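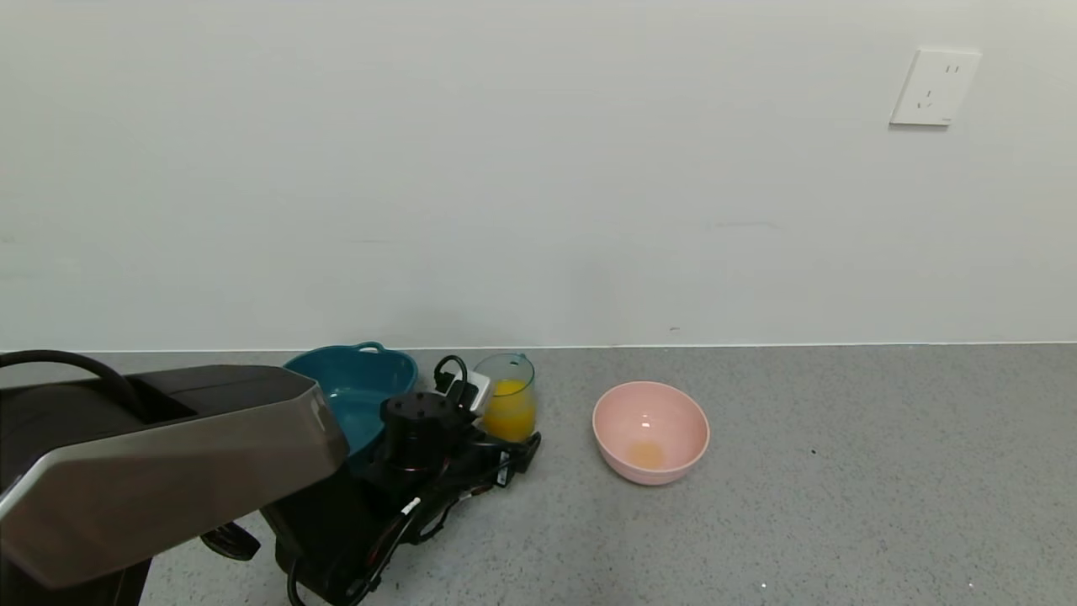

Can you build a pouring arm at home without a force sensor in the wrist?

You can, if you're willing to pour slowly and keep the amounts small. Mine works from joint positions and motor current, and the current reading is noisy enough that I only trust it for telling a full container from an empty one.

2019-09-29

I haven't posted since I moved the arm out of the Gritdale workshop and onto the kitchen counter at home, so this is a catch-up. Gritdale was good for the drilling and the metalwork. It was a bad place to handle liquids, with other people's electronics on every bench. The counter wipes clean and there's an outlet right there on the wall.

The arm is still the one I've been calling Setov. The main change since the last post is the wrist. The old wrist joint stopped short of what I needed, and a pour that ran out of travel halfway would just hang there and dribble. The new one has 180 degrees of travel. I gave up a little stiffness to get it, and there's some slop now that I can feel if I push on the gripper with the power on. I've ordered a thicker spacer.

Cabling took longer than the wrist did. Six cables have to get past that joint, and on the first try I pulled them tight and tied them to the link. They were fine with the wrist level. Then I rotated it and the encoder dropped out. I now leave a tall loop of slack over the wrist and tie the cables on either side of it. It looks untidy, and the loop catches on things if I plan a path too close to the wall, but I haven't lost the encoder again.

The motor controller is a Nigatu board, the small one. I had two complaints about it last time. The current limit resets every time the power goes off, and the documentation has the sign wrong on one of the registers. I've worked around both in my startup script. I would still buy it again for the price.
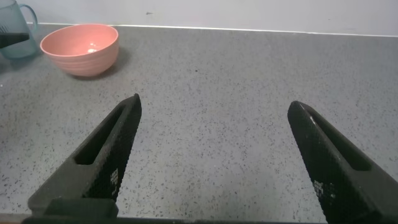 What finger surface holds a smooth rim best?

A fine crosshatch has worked better for me than flat rubber pads. The pads gripped well when clean and got slick once there was juice on them, and the crosshatch loses less.

The fingers came as a blank pair from Firkumov, who sell them plain so you can fit them to your own gripper. Mounting was simple apart from the base blocks, which I had to file down before the two sides would close evenly. If you get a set, check them against each other before you bolt anything on. One of mine was slightly thicker at the base, and I spent an evening blaming the calibration for it.

On to the pouring. I use juice for these tests. Water is hard for me to see against a gray counter, and a yellow drip shows up right away. It's sticky, so everything has to be rinsed between sessions, the fingers included.

I started with the tilt on a fixed schedule — so many degrees per second, stop, tilt back. That works only if the container starts with the same amount every time. The current version tilts until the liquid ought to be at the lip, waits, and then goes in small steps with a pause after each one.

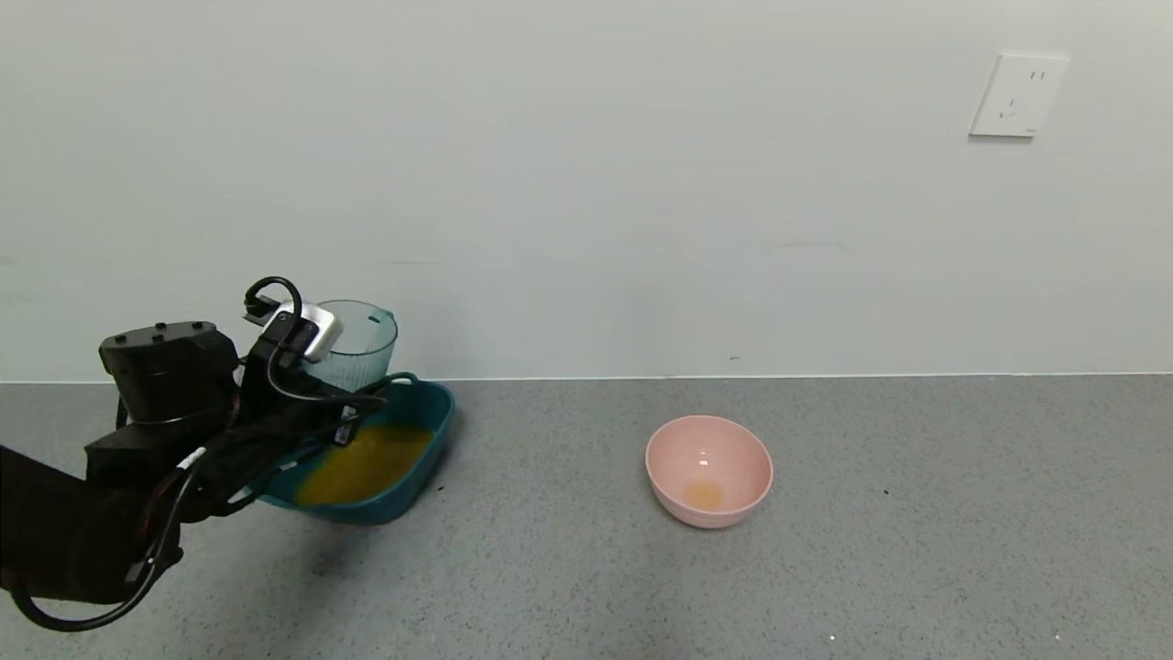
A wide basin is harder than anything with a spout. The liquid moves to the low side early and the whole load shifts with it, and the grip is out at the rim, so the wrist motor feels all of that at once. My first answer was to squeeze harder, which made the basin turn in the fingers. Slowing down the first part of the tilt helped more. I also moved the grasp a little along the rim and saved that as a separate starting pose.

I logged 67 pours on the counter setup before writing this. The log has 2,408 rows, one for each tilt step, with the joint angle, the current, and a column I fill in by hand for spills. The hand column is the weak part. I don't always agree with myself about what counts as a spill, and I need to pick a rule and go back over the early ones.
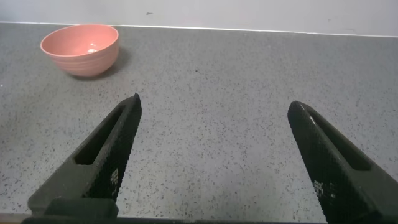
Bowl position is still typed in by hand. I measure from the corner of the counter and enter two numbers, and if the bowl gets bumped, the arm has no idea. The wrist camera gets a good view of the bowl, and a plain pink bowl on a gray counter should be an easy color to pick out. The glare inside it confused my first attempt, which split the bowl into two blobs and aimed for the space between them. Filling in the holes before taking the center should take care of that. I'll try it once the spacer is in.

After that I want to redo the gripper's mounting plate, which I cut by hand and never got square. I have a slot on the mill at Gritdale in December. Until then it's shimmed with a piece of soda can, and the calibration offsets in the script assume the shim is there.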